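Werkstattbuch Figurenbau – Filz, Gewichte, Leim

Stand nach dem Winter: Der alte Hautleim hält auf dem Filz gut, auf dem Metall der Gewichte schlecht. Bei den Leihsätzen fallen die Böden trotzdem zuerst am Rand auf. Der Filz hebt sich, wird beim Schieben umgeschlagen und reißt dann ein. Bei den Türmen ist es am schlimmsten, weil der Fuß dort eine scharfe Kante hat.
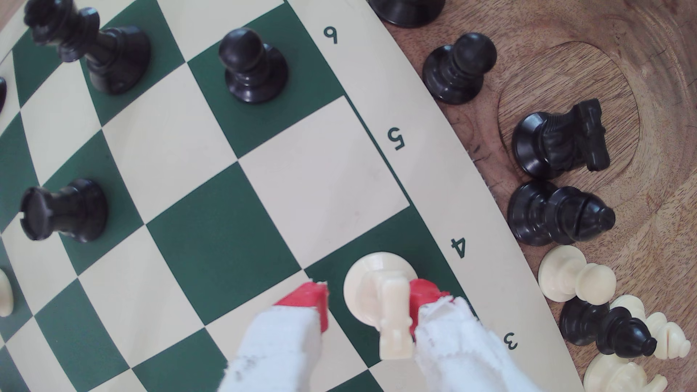 Elaheh Akbari, März 2018

Angefangen mit dem Satz, der aus dem Verein zurückkam. Böden abgezogen, alter Leim mit warmem Wasser und Spachtel herunter, über Nacht trocknen lassen. Das Holz war unter dem Filz dunkler als erwartet, bei einem Läufer sogar leicht angefault. Vermutlich hat der Satz einmal feucht gelegen. Den Läufer habe ich zur Seite gelegt, er bekommt einen neuen Fuß, wenn wieder Ahorn da ist.

Filz: Der Kamel (der Grüne, Rolle steht links im Regal) lässt sich sauber stanzen, fusselt aber an der Schnittkante. Der Trastilo ist dichter und kostet mehr, dafür bleibt die Kante stehen. Habe beide mit demselben Locheisen gestanzt und auf Abfallholz geklebt, dann auf dem Prüfbrett hin und her geschoben, bis ich keine Lust mehr hatte. Kamel: Rand rau, noch fest. Trastilo: Rand glatt, noch fest. Für die Leihsätze nehme ich trotzdem den Kamel, die gehen ohnehin jedes Jahr einmal über den Tisch. Trastilo nur für Bestellungen.

Das Locheisen muss geschliffen werden. Es drückt mehr, als es schneidet, und der Filz bekommt eine Wulst nach unten. Auf Hirnholz stanzen, nicht auf der Kunststoffplatte, die nimmt dem Eisen die Schneide.

Gewichte: Bei den Bauern sitzt jetzt eine Stahlscheibe im Fuß, 20 Gramm. Das ist die Obergrenze für diese Größe. Mit mehr Gewicht steht der Bauer zwar wie angenagelt, aber die Bohrung wird so tief, dass die Wand am Hals dünn wird. Einer ist mir beim Einpressen gerissen, der Länge nach, vom Fuß bis unter den Kragen. Bohrung seitdem etwas weiter gemacht und die Scheibe eingeklebt statt eingepresst. Läuft ruhiger und man muss nicht mit dem Schonhammer an fertige Figuren.
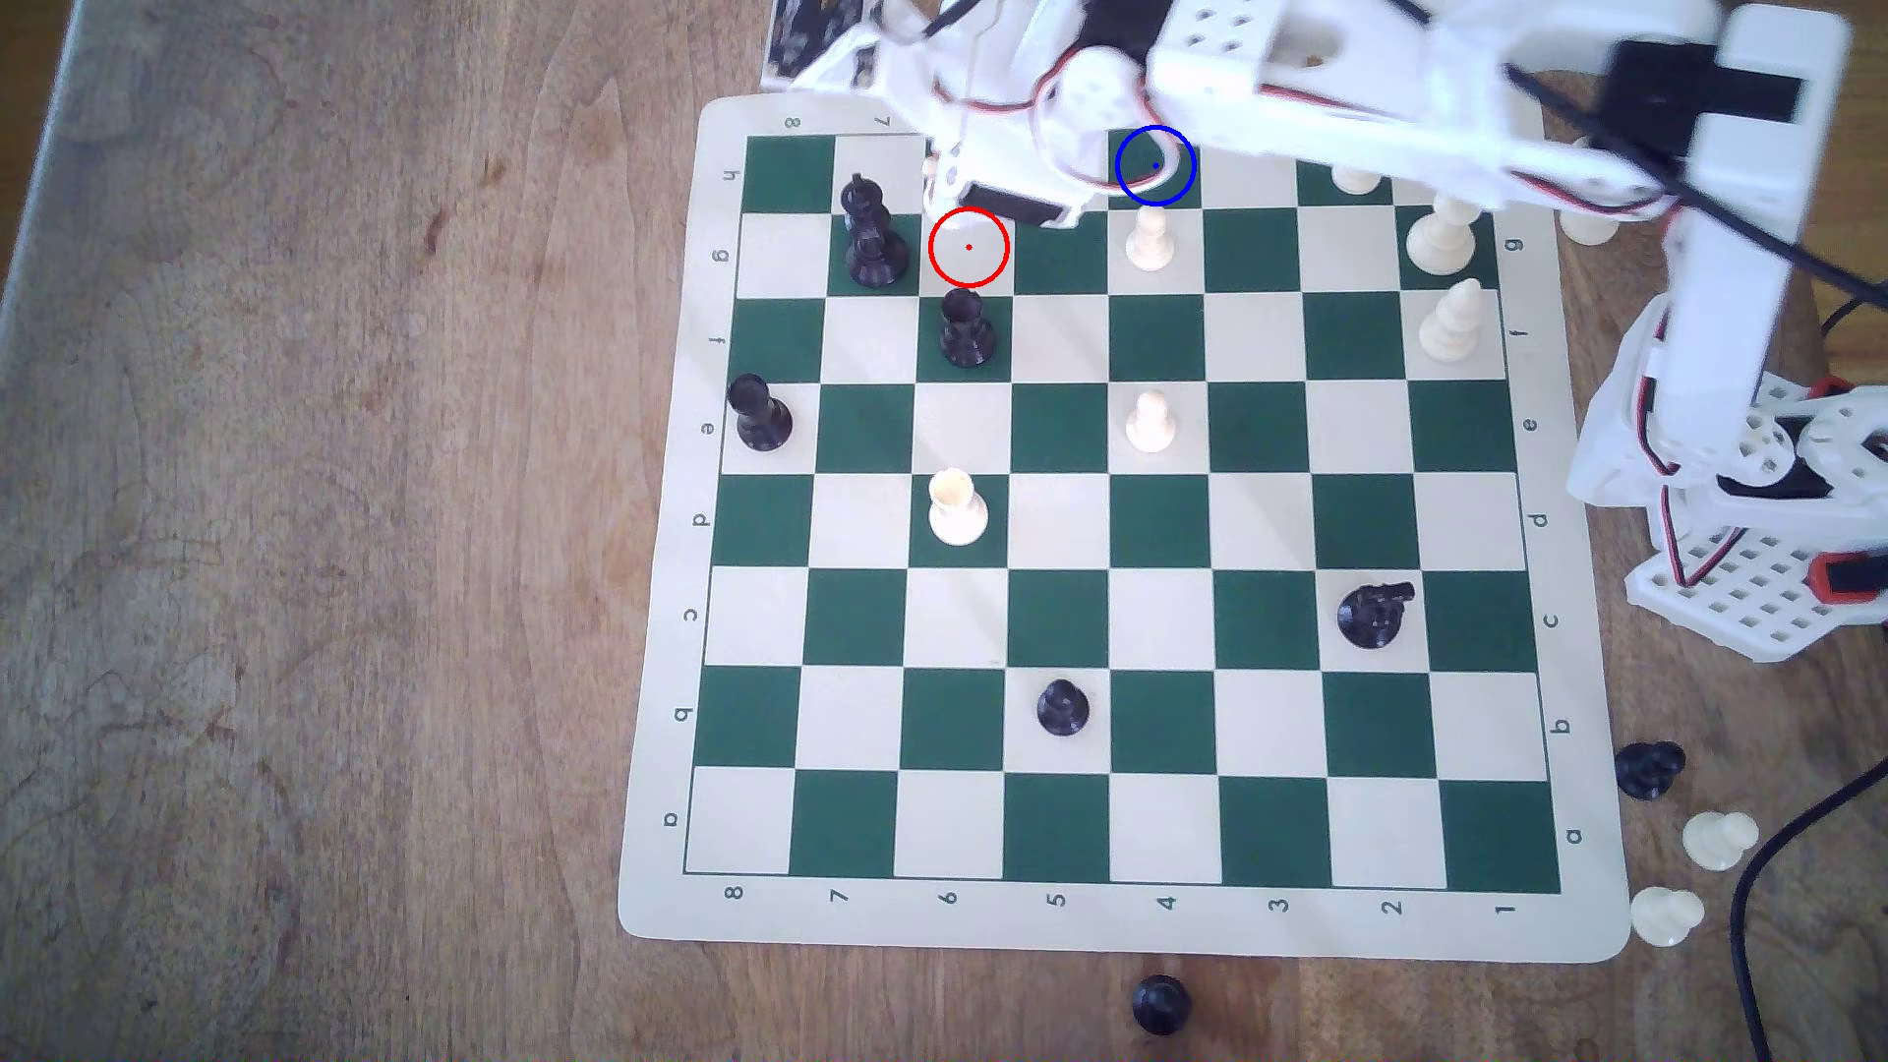

Bei Springer und König liegt die Sache anders, da ist der Schwerpunkt hoch und das Gewicht muss wirklich ganz nach unten. Beim Springer kommt dazu, dass der Kopf nach vorn hängt. Ich habe die Bohrung bei einem Probestück nach hinten versetzt. Das hilft beim Stehen, aber beim Drehen auf dem Finger merkt man die Unwucht, und wer die Figur in die Hand nimmt, dreht sie unwillkürlich. Also wieder mittig. Lieber den Fuß ein wenig breiter drechseln.

Leim: drei Sorten nebeneinander getestet. Hautleim, den weißen Holzleim aus dem Eimer und den Kontaktkleber von Zetport. Jeweils Filz auf Holz und Filz auf Stahl.

Hautleim auf Holz gut, auf Stahl nach dem Trocknen mit dem Fingernagel abzuheben.
Holzleim auf Holz sehr gut, schlägt aber durch den Filz, wenn man zu viel nimmt. Der Fleck wird hart und klappert auf dem Brett. Auf Stahl unbrauchbar.
Zetport auf beidem gut. Riecht stark, Fenster auf. Lässt sich nicht mehr schieben, sobald der Filz aufliegt, man hat also einen Versuch.

Lösung für die Leihsätze: Stahlscheibe zwei Millimeter tief versenken, darüber ein dünnes Plättchen Holz, plan schleifen, dann Filz mit Hautleim. Macht mehr Arbeit, aber beim nächsten Mal gehen die Böden mit warmem Wasser wieder ab und niemand muss den Kontaktkleber aus der Bohrung kratzen. Filz einen Hauch kleiner als den Fuß stanzen, damit am Rand nichts übersteht.

Schleifen der Füße: auf der Glasplatte, Papier mit etwas Kreppband befestigt, Figur in Achten führen. Nicht im Kreis, sonst kippt man unmerklich immer zur selben Seite und der Turm steht schief. Kontrolle gegen das Licht auf der Gussplatte.

Oberfläche: Das Öl von Sugiyama ist fast leer. Auf den hellen Figuren zieht es gleichmäßig ein, auf den gebeizten hat es an den Kragen Farbe gelöst. Der Lappen war danach schwarz. Die gebeizten also nur noch wachsen, vorher mindestens eine Nacht liegen lassen. Öllappen bitte ausgebreitet aufhängen und nicht in den Eimer werfen, da lag wieder einer.

Ersatzfiguren: Von den hellen Bauern sind genug in der Schublade, bei den dunklen Damen sieht es schlecht aus. Die Schablone für die Krone ist verzogen, ich habe sie neu aus Blech gefeilt. Die alte hängt noch am Haken, mit Bleistift durchgestrichen. Nicht mehr benutzen.

Offen:
Locheisen schleifen
Ahorn bestellen, trocken, Kantel ohne Äste
Sugiyama nachbestellen oder etwas anderes für die hellen Figuren suchen
Läufer neuer Fuß
zwei Kartons für die fertigen Sätze, die alten sind an den Ecken durch
Filz im Juli noch einmal ansehen, wenn die Leihsätze zurück sind, und Ränder mit dem Probestück vergleichen. Das Probestück liegt beschriftet in der Blechdose neben dem Leimtopf.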